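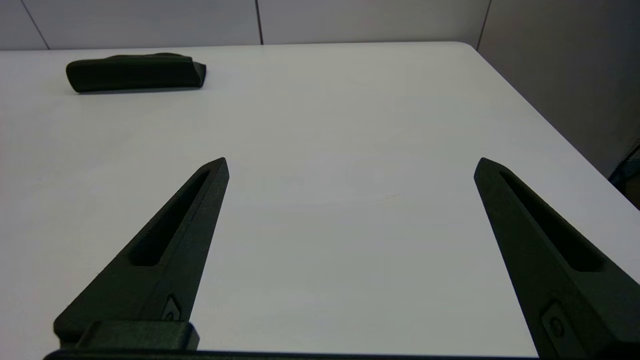 La table blanche

Marilou Tiongson était arrivée à Ruchti au mois de février, avec deux valises et une adresse écrite sur un ticket de bus. L'appartement de sa tante sentait le savon et le papier. La tante n'y habitait plus depuis l'automne, et il fallait rendre les clés avant le soir.

Elle avait gardé la grande table pour la fin. Pendant des années, on avait tout posé dessus : les factures, les oignons, les lettres de Zirach que personne n'ouvrait vite. Maintenant les lettres étaient dans un sac, les factures dans un autre, et Marilou ne savait pas bien quoi faire de ses mains.

– Combien tu en demandes ? dit Arnel Saludo, qui était monté pour l'aider à descendre les meubles.

– De la table ? 200.

– Elle ne vaut pas ça.

– Je sais, répondit-elle. Mais ma tante a dit 200, alors je dis 200.

Arnel ne discuta pas. Il avait connu la tante à la fabrique de Greltness, où ils avaient travaillé sept ans dans le même atelier, et il savait qu'avec elle un prix était un prix. Il s'assit sur une valise et il attendit. 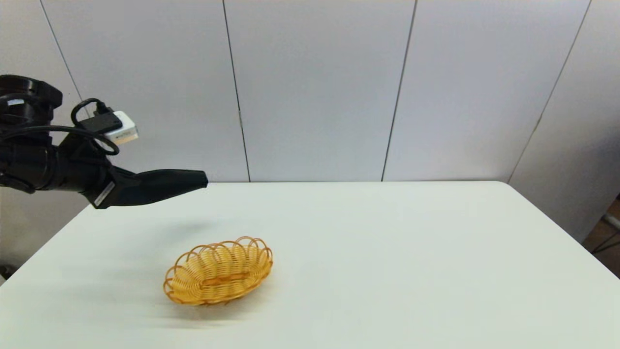
Le panier était la seule chose que Marilou voulait emporter. Sa tante y mettait le pain, puis les pelotes, puis de nouveau le pain, selon les saisons et selon son humeur. Il était ovale, en osier, et sur cette table si large il paraissait plus petit que dans son souvenir. Derrière, le mur gris pâle montait avec ses minces lignes sombres, que Marilou, enfant, suivait du doigt pendant que les adultes parlaient.

– Tu le prends dans le train ? demanda Arnel.

– Sur mes genoux.

– Jusqu'à Romgate, c'est trois heures.

– Alors trois heures sur mes genoux.

Il rit un peu, puis il regarda par la fenêtre. Dans la cour, quelqu'un appelait un chien. Marilou pensa qu'elle devrait dire une phrase importante, parce que dans les livres on dit toujours une phrase importante quand on quitte une maison. Elle chercha dans les deux langues qu'elle connaissait et ne trouva rien de convenable.

– Ta tante m'a prêté un parapluie, dit enfin Arnel. Je ne l'ai jamais rendu.

– Garde-le.

– Il est cassé.

– Garde-le quand même.

Ils restèrent encore un moment. Puis elle mit son manteau, et Arnel descendit la première valise.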